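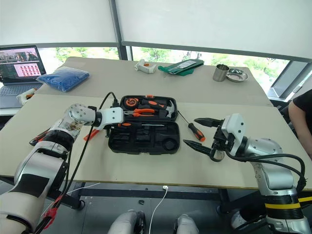 Trousse à outils ouverte : mètre ruban, marteau, pince.

Faut-il encore apprendre les psaumes par cœur ?

Par Ognjen Radonjić – 23 février 2019

27 partages

Je fais le catéchisme depuis seize ans dans une commune de 556 habitants, et la question revient à chaque réunion de rentrée. Un parent lève la main et demande si les enfants devront réciter. Je réponds oui. Il y a toujours un petit silence, puis quelqu'un parle de sa grand-mère, du catéchisme par questions et réponses, de la règle sur les doigts. Je comprends cette réaction. Je pense pourtant qu'elle nous a fait abandonner une bonne chose avec une mauvaise.

Pendant longtemps, on a fait apprendre aux enfants des définitions qu'ils ne comprenaient pas. Ils savaient dire ce qu'était la grâce sanctifiante à huit ans et l'avaient oublié à douze. Les catéchistes de la génération suivante ont voulu corriger cela. Ils ont mis au centre l'échange, le dessin, le partage d'expérience. Je ne leur reproche rien, j'ai été formé par eux. Mais à force de demander aux enfants ce qu'ils ressentent, nous avons parfois oublié de leur donner quelque chose à quoi réagir. Un enfant de neuf ans à qui l'on demande de prier avec ses propres mots dit merci pour les vacances et pour le chat. C'est une vraie prière. Il serait dommage qu'à trente ans il n'en ait pas d'autre.

Un psaume n'est pas une définition. C'est un texte écrit pour être dit à voix haute, avec des images simples : un berger, un rocher, une nuit, des ennemis. L'enfant n'a pas besoin de tout comprendre pour le dire. Il ne comprend pas non plus toutes les paroles des chansons qu'il connaît, et il les chante très bien.

On m'objecte que la récitation est mécanique. Elle l'est au début. On répète un verset, puis deux, on se trompe, on recommence. Je ne vois pas en quoi cela serait honteux. Personne ne reproche au professeur de piano de faire travailler les gammes, ni à l'entraîneur de faire répéter un geste. Il n'y a que pour la foi que nous exigeons que tout soit spontané dès le premier jour. Les adultes qui viennent à la messe récitent d'ailleurs le Notre Père sans y penser une fois sur deux, et ils y tiennent.

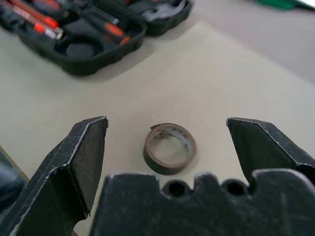

L'autre objection est plus sérieuse. Certains enfants retiennent mal. Ils ont déjà les tables de multiplication, les poésies de l'école, les dictées préparées, et l'on vient leur demander encore un effort, dans le seul endroit où ils n'étaient pas notés. Loan Tôn, qui s'occupe du groupe des plus grands, me l'a dit assez vivement en juin dernier. Elle avait vu une fillette pleurer avant une célébration parce qu'elle butait sur le psaume 22. Loan avait raison de se fâcher. Depuis, personne ne récite seul devant l'assemblée. On dit les textes ensemble, à mi-voix, et celui qui perd le fil écoute les autres jusqu'à ce qu'il le retrouve.

Cela règle une bonne partie du problème, à mon avis. La mémoire dont je parle n'est pas une performance individuelle. Les moines ne passent pas d'examen sur les psaumes, ils les savent parce qu'ils les chantent tous les jours avec d'autres. Nous n'avons pas cette régularité-là, avec une séance par semaine et les vacances au milieu. Alors nous apprenons peu. Quatre ou cinq psaumes en trois ans, pas plus, et quelques versets de l'Évangile. J'ai longtemps voulu en faire davantage et c'était une erreur.

Reste le choix de la traduction. Je prends celle de la liturgie, même quand une autre me paraît plus belle, pour que les enfants reconnaissent le texte à l'église. Les versions simplifiées pour la jeunesse me gênent. Elles remplacent « ravin de la mort » par « moment difficile » et l'on perd tout. Les enfants n'ont pas peur du ravin. Ils demandent s'il est profond, s'il y a de l'eau au fond, et la discussion qui suit vaut bien celle que j'avais préparée.

Je voudrais dire un mot aux parents, surtout à ceux qui pensent ne pas savoir s'y prendre. Il n'est pas nécessaire d'être bon lecteur ni très pratiquant. Lisez un verset le soir, le même pendant une semaine. Ne l'expliquez pas tout de suite. Si l'enfant pose une question et que vous n'avez pas la réponse, dites-le-lui – il s'en remettra. Laissez tomber les soirs où tout le monde est fatigué. Une mère m'a raconté qu'elle avait fini par savoir le psaume avant son fils, et qu'elle se le disait dans sa voiture en allant travailler.

J'ai visité l'hiver dernier un homme de 65 ans qui sortait d'une longue opération. Il n'avait pas mis les pieds à l'église depuis son mariage. Il lisait mal, à cause des médicaments, et la télévision le fatiguait. Nous avons peu parlé. Au moment où je partais, il a commencé « Le Seigneur est mon berger » et il est allé presque au bout, en s'arrêtant à la table dressée devant les ennemis. Je lui ai donné la suite. Il l'avait appris à l'école des sœurs, et il m'a dit qu'à l'époque il détestait ça.

Partager cet article : 27 | Commentaires : 16

Ce site utilise des cookies pour mesurer son audience. En poursuivant votre navigation, vous acceptez leur utilisation. J'accepte – En savoir plus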